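Midau to Close Carretero Street Bridge for Deck Repairs Starting in May

Midau's public works department will close the Carretero Street bridge to cars and trucks in May so that crews can replace the worn road deck and the expansion joints at both ends. The city council approved the contract at its last meeting on a 5-2 vote. The winning bidder was Pruvitz, a contractor that rebuilt the retaining wall behind the Midau library four years ago.

The bridge carries Carretero Street over the rail line and connects the east side neighborhoods to the downtown shopping blocks. A traffic study done for the city last fall recorded 1,539 vehicles crossing it in a day. Most of them were passenger cars, with school buses and delivery vans making up much of the rest.

Drivers will be sent north to the Mill Road underpass while the work goes on. The underpass has a height limit, and trucks that cannot fit will have to use the county highway, which adds 20 minutes to the trip at busy times, according to the same study.

The sidewalk on the south side of the bridge will stay open on most days. It will close for short periods when the joints are being cut out, and the department says signs will go up at both ends 48 hours ahead of any sidewalk closing. Cyclists will be asked to walk their bikes across.
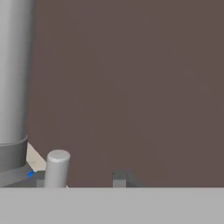

By Vega Garrido
Midau local news
Published 2026-02-15

The current deck was poured when the bridge was last rebuilt, and it has been patched many times. An inspection report given to the council listed cracked concrete along both curbs, rusted drains and one joint that had come loose from its anchors. Inspectors rated the beams and supports as sound and did not recommend any limit on vehicle weight before the repairs begin.

Patching alone was discussed and turned down. The department told the council that the patches put in two winters ago had already started to break up, and that the cost of sending a crew out each spring was rising. A new deck should not need major work for several decades if the drains are kept clear.

Money for the job comes from the city's street fund and from a state grant for small bridges. The grant has to be spent within the fiscal year, and that set the start date. Two council members who voted no said they supported the repairs but wanted the work held until school lets out for the summer.

The school district has redrawn three bus routes for the period of the closure. Students who live east of the tracks and ride the middle school bus will be picked up earlier in the morning -- the new times will be mailed to families in April and posted at the school offices. Walkers will be able to use the bridge sidewalk, with a crossing guard posted at the downtown end before and after school.

Several shop owners on the downtown side spoke during the public comment period. The owner of a shoe repair shop two doors from the bridge asked if customers would still be able to reach the parking lot behind his building. The department said the lot entrance is outside the work area and will not be blocked. A bakery owner asked for signs telling drivers that businesses are open, and the department agreed to put them at the Mill Road turn and at the top of Carretero Street.

Parking rules will change on Mill Road during the closure. There will be no parking on the west side of the street for 200 feet on either side of the underpass, at any hour. Residents there will get temporary permits for the church lot on the corner. The city has an agreement with the church that leaves the lot free for services and funerals, and permit holders will get notice when they need to move their cars.

Trekora, the company that runs the city's bus service, will move the Route 4 stop from the east end of the bridge to the corner of Carretero and Fifth. Riders who use the stop to reach the clinic will have a longer walk. The company said it looked at running a small shuttle across town to cover the gap but could not find a driver for the hours needed. Route 4 buses will run on the same schedule as now, with one early trip added in the morning to make up for slower traffic at the underpass. Fares will not change.

Fire and ambulance crews have worked out their own routes. The fire chief told the council that an engine will be kept at the old east side station for the whole of the closure so that calls east of the tracks do not depend on the underpass being clear. That station has been used mainly for storage in recent years. It will need a working bay door and heat, and the council set aside a small amount for both in the same vote.

Work hours on the bridge will be 7 a.m. to 6 p.m. Some night work is expected when crews are over the tracks, as the railroad allows that part to be done only between trains. Homes within 100 yards of the bridge will get a printed notice before each stretch of night work, with a phone number to call about noise.

The contract calls for the bridge to reopen before the start of the next school year. Pruvitz will pay a daily penalty if it runs past that point, except for days lost to weather or to delays by the railroad. The lane markings and the new railing on the north side can be finished after traffic is back on the bridge, with one lane closed at a time.

Residents who want to see the plans can find them at the front desk of the public works office during regular hours. A copy will also be kept at the library. The department will hold an open meeting at city hall in April to go over the detour and the bus changes, and the time will be posted on the city's notice board once the room is booked.

In other business, the council put off a decision on new trash bins for the park and approved a permit for the spring plant sale. It also heard a request to lower the speed limit on the upper part of Mill Road, which was sent to the traffic office for a report.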